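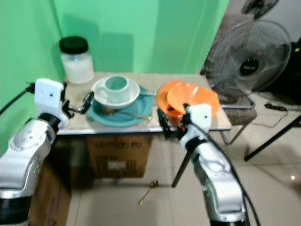 그림 4-1. 작은 식탁 위에 모인 접시, 그릇, 컵과 숟가락

제4장 식기를 포개고 치우기

작은 식탁에서는 식사를 차리는 일보다 치우는 일이 더 어려울 때가 많습니다. 음식을 다 먹은 뒤에도 그릇의 수는 줄지 않고, 그릇을 내려놓을 빈자리는 좁습니다. 제3장에서 우리는 한 사람의 상차림을 배웠습니다. 이 장에서는 같은 식기를 다시 모으고, 포개고, 옮기는 순서를 공부합니다.

이 장을 읽기 전에 자기 집의 식탁을 한 번 관찰해 보십시오. 어떤 그릇이 늘 마지막까지 남습니까? 그것을 공책에 적어 두면 87쪽의 실습에서 다시 사용할 수 있습니다.

4.1 받침이 되는 접시

식기를 포갤 때에는 먼저 받침을 정합니다. 받침은 넓고 평평한 접시가 좋으며, 그 위에 올리는 그릇은 바닥이 접시의 안쪽에 완전히 들어가야 합니다. 크기가 비슷한 접시는 따로 한 무더기로 만듭니다. 숟가락은 모든 그릇을 포갠 다음에 놓는 것이 아니라 처음에 모아서 한쪽에 둡니다.
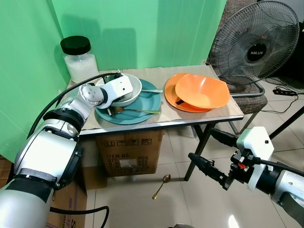 포개기에서 가장 흔한 실수는 숟가락을 그릇 밑에 남기는 것입니다. 밑에 손잡이가 하나만 끼어 있어도 위의 그릇은 기울기 쉽습니다. 청록색 큰 접시와 흰 그릇을 보면, 은색 숟가락의 손잡이가 그릇 밑에서 오른쪽으로 나와 있습니다. 이런 경우에는 그릇을 먼저 들고 숟가락을 뺀 뒤에 다시 놓으십시오. 오른쪽의 주황색 식기도 기울어져 있으니, 이것을 바르게 놓은 다음에 옮깁니다. 설탕이나 소금을 담은 유리병은 식기와 함께 포개지 않고 뚜껑을 닫아 식탁 안쪽에 둡니다.

컵은 조금 다르게 다룹니다. 빈 컵을 그릇 안에 넣으면 자리를 줄일 수 있지만, 높이가 높아져서 걸을 때 흔들립니다. 식탁에서 개수대까지 거리가 멀면 컵만 따로 옮기는 것을 권합니다. 『Sirow 가정생활 독본』의 저자 맬컴 도버(Malcolm Dawber)는 이것을 '두 번 걷기'라고 불렀습니다.

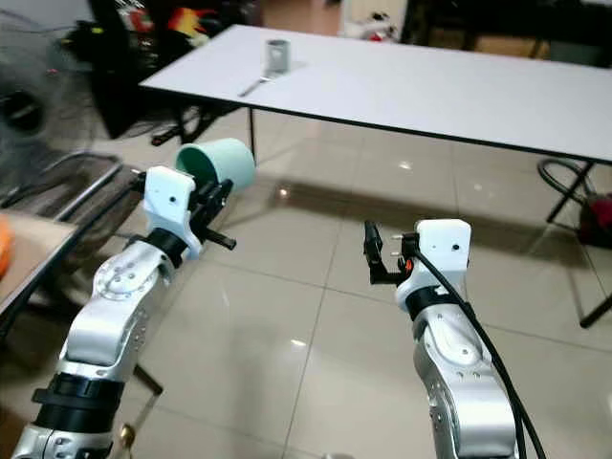 4.2 옮기는 순서

옮기는 순서는 식기의 무게와 모양에 따라 정합니다. 먼저 컵과 숟가락을 옮기고, 그다음에 그릇을, 마지막에 접시를 옮깁니다. 접시 무더기는 두 손으로 아래를 받쳐서 듭니다. 바닥에 떨어진 숟가락이 있으면 무더기를 들기 전에 주우십시오.

핵심 낱말: 받침 접시, 무더기, 포개기, 두 번 걷기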